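How to Set a Cheerful Table With a Patterned Cloth

07/10/2026

I love a patterned tablecloth. Plain white is lovely too, but give me leaves and petals all over the place and I'm happy before the coffee is even poured! The trick is getting the rest of the table to play along, and it takes me less than half an hour on a weekday morning.

What you need

A printed tablecloth, white background with one or two soft colors
A small bunch of flowers, mixed colors
Fruit, the brighter the better
One blue thing (a bottle, a jug, whatever you have)
Cups in a quiet color

Step 1: Get the cloth flat

Iron it if you can face it. I usually don't, so I shake mine out damp, spread it over the table and smooth it from the middle toward the edges with my palms. Mine is a Grundska cloth and the creases drop out by lunchtime. Check that the overhang matches on both long sides before you put anything down, or you'll be lifting everything off again (ask me how I know).

Step 2: Pick your colors from across the wheel

A gray-blue print is a gift, because orange and yellow look fantastic on it. Pink works too. I'd stay away from more gray, which just disappears into the pattern. If your cloth is printed in greens, try reds and corals.

Step 3: Keep the flowers small

Huge arrangements are fun until you want to talk to the person across from you. A little bouquet does plenty! Trim the stems short and strip any leaves that would sit in water. I also like laying one long green stem straight on the cloth, pointing away from the bunch. It looks relaxed and costs nothing.

Step 4: Add the fruit

No bowl needed. Put one round orange fruit right beside the flowers, then group a few smaller orange pieces farther down the table – kumquats, clementines, even wrapped candies. Leave some bare cloth between the groups so the print shows. One red item near the edge wakes everything up.

Step 5: Bring in the blue

Set your blue bottle off to one side, well away from the flowers. A second, tiny blue object next to the small orange pieces ties the two ends together. I move these around more than anything else.

Step 6: Cups last

Tan or brown cups are my favorite on a busy print. Mine came from Vasto and they go with every cloth I own. Place them where people will sit, and keep them clear of the edge.

Before anyone sits down

Stand in the doorway and look. If your eye keeps going to one crowded corner, take one thing away from it. Then open the curtains – daylight is so kind to these soft prints.

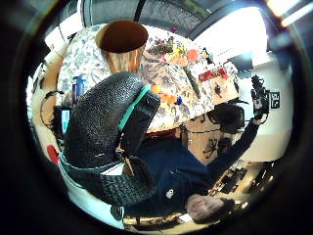
For November I swap the pink flowers for dried seed heads and use little squashes in place of the fruit. The same cloth stays on, and the blue bottle does too.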